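Extras and test viewers wanted for Evura

Hello! I'm Stefaniia Hnatiuk, and I look after the extras and the preview screenings for Evura, a small basketball film we're shooting at Zindotley. I need people for both, so read on if you like films and don't mind a lot of sitting down.

For the crowd days I'm after up to 148 extras, any age over 18. You'll be cheering, groaning and pretending to eat chips, mostly in the old sports hall -- bring a jumper, it's draughty. Pay is £90 a day plus lunch.
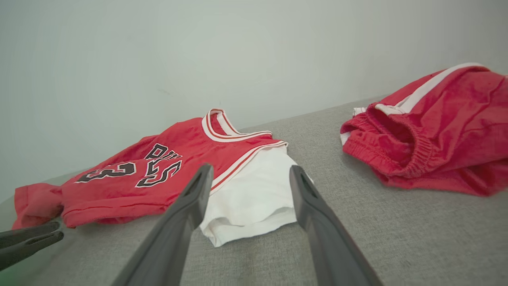 Red jersey with striped trim, and a white T-shirt.

The preview is separate. We've booked the Irden cinema in December and I've got 60 seats for people who haven't been on set (sorry, extras, you'd only look for yourselves!). You watch the rough cut, fill in a form and stay for a chat with our editor, Zúñiga, who really does want to hear which bits dragged.

No experience needed for either. Send me your name, a phone number and which one you fancy, plus a recent photo if it's the crowd work. Please no big logos on your own clothes -- plain is best.

Apply through the Zindotley contact page and put EVURA in the subject line.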